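What changed on the packing floor

I have been at Kukley for 13 years, most of them at the packing benches and the last few as lead on my shift. Kukley sends out craft and sewing supplies, mostly to small shops, plus a steady trickle of orders straight to people's homes. We do rolls of felt and paper, cut fabric, thread, batting, boxed kits, and a lot of odd little things that come in bags. A few people who used to work with me have asked what the automation is like, so I am writing it down once and I'll point them to it.

The building hasn't changed much. Receiving is on the north side, the racks are in the middle, and packing runs along the wall by the break room. There used to be 8 manual benches on that wall. Now there are five, and the rest of the wall is taken up by the robot stations. Those came from a company called Titwood. The software that hands out the orders is called Naqvi. It replaced the paper pick sheets and the whiteboard, and if you ask me it changed the job more than the robots did.

I'll start with Naqvi. With the paper sheets you could look at a stack and plan your hour. If you had three orders going to the same carrier, you did them together. If you had a bad back that day you could swap your heavy orders with somebody who didn't mind. Now the next order shows up on the screen when you finish the one before. You can't see what is behind it. The software does group things by carrier, and it does that better than I did, but the swapping is gone. We asked for a way to do it and got a button that says Skip. You get to press it twice a shift. I use mine early, and so does everybody else, which means the awkward orders all land on us after lunch.

The robot stations handle single items of a size they know. An arm takes the item from the bench, moves it to a tray, and the tray goes down the belt to be boxed. Rolls were the first thing they were set up for. We ship a great many rolls, and they had been the worst job for wrists. A felt roll isn't heavy, but you close your hand on it a few hundred times a day and you feel it at night. I had a brace for years.
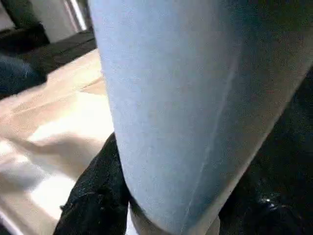

Pale blue, held between the black fingers.

Soft goods are harder for a gripper than I would have guessed. If it closes too tight you get a dent, and a dent in felt may or may not come out before the customer opens the box. If it closes too loose the roll slides. During the setup weeks we had a bin for dented stock, and it filled up. One of my jobs then was to sort through that bin and mark what could still be sold as seconds. The grip setting is now saved for each material, and I'm one of the people on shift who can change it. I had never done anything like that before. The screen is simple enough. You pick the material, you move the number down or up by one, you run a few and look at them.

Dark colors show marks less than light ones, so I test on light ones. That isn't in the manual. I wrote it on a card and taped it to the side of the screen, and a month later it turned up in the training slides without the card or my name. I didn't make a fuss about it, but I noticed.

As for the jobs themselves, we were told at the first meeting that there would be no layoffs, and there weren't. What happened was that people who left weren't replaced. Two retired, a couple moved away, and one went to the Cleltton warehouse across the highway for better hours. The benches they worked at were the ones that came out. So it's true that the robots didn't push anyone out the door, and it's also true that there are fewer of us. I think the company could say both of those things at once and people would respect it more.

We also used to bring on temps every November. That was how I started. You came in for the holiday rush, you learned the benches, and if you were steady they kept you. Last year we took on far fewer, and most of them went to receiving. I don't know how a person gets a start here now. I asked in a meeting and was told that it was a good question.

The work that is left at the benches is the mixed work, meaning orders with six or seven different things in them, gifts that need tissue, and anything fragile. It's more interesting than packing rolls all day. It's also slower, and for a while our targets didn't reflect that. The old target was set when a packer's day was half easy single items. Take the easy items away and give them to a machine, keep the target, and everybody on the wall looks like they've slowed down. It took most of a winter to get that fixed. If your workplace is about to do the same thing, I'd bring that up before the machines arrive. Keep your own record of what kinds of orders you do, even if it's just tally marks in a notebook. My notebook was the only thing anyone had to look at when we finally sat down over it.

Pay went up by a small amount for those of us trained on the stations. I thought it should have been more, and I said so. The training was two days with a person from Titwood and then a week of working beside the thing with the guard door open and the speed turned down. Some of the older packers didn't want to do the training, and nobody made them. A few of them have since changed their minds. The ones who haven't are very good at the mixed orders, so it has worked out all right so far.

What a shift looks like for me now: I come in, check the overnight log, and see which stations stopped and why. Most stops are boring. A label curled up and the scanner couldn't read it, or a roll was put down at an angle. I clear those and wipe the sensors. Then I go back and forth between the benches and the stations. I walk a lot more than I used to. I bought better shoes and put in for the shoe allowance, which exists, by the way, and which half the floor had never heard of. It's on the second page of the benefits sheet.

The noise is different. It isn't louder, but there's a steady sound from the belt that wasn't there before, and people talk less over it. When we had 8 benches in a row you could hold a conversation from one end to the other. You'd know whose kid was sick and who was selling a truck. With the stations in between, the wall is split up and you mostly talk to whoever is right beside you. We moved the break times so that everyone overlaps for at least ten minutes. That was our idea and management went along with it. It has helped more than I expected.

My wrists are better. I should say that plainly, because I've been complaining for a page. I stopped wearing the brace in the spring. I can open a jar, and I sleep through the night. Two others on my shift say the same about their hands and shoulders. If somebody offered to take the stations out tomorrow and give us all the rolls back, I'd vote no.

On our best day so far the floor sent out nearly 4,000 orders. There was pizza. The board by the time clock said it was a record for the building and thanked the stations and the team, in that order. Somebody took a marker and drew an arrow to switch them around, and it has stayed that way.

The next change is a second Naqvi update, and it's supposed to let leads see the whole queue again. I was asked what I wanted on the screen. I said carrier, weight, number of items, and a way to trade orders between benches that doesn't use up a Skip. They wrote all four down. We get the update on 7th June and I'll add a note under this post once I've used it for a couple of weeks.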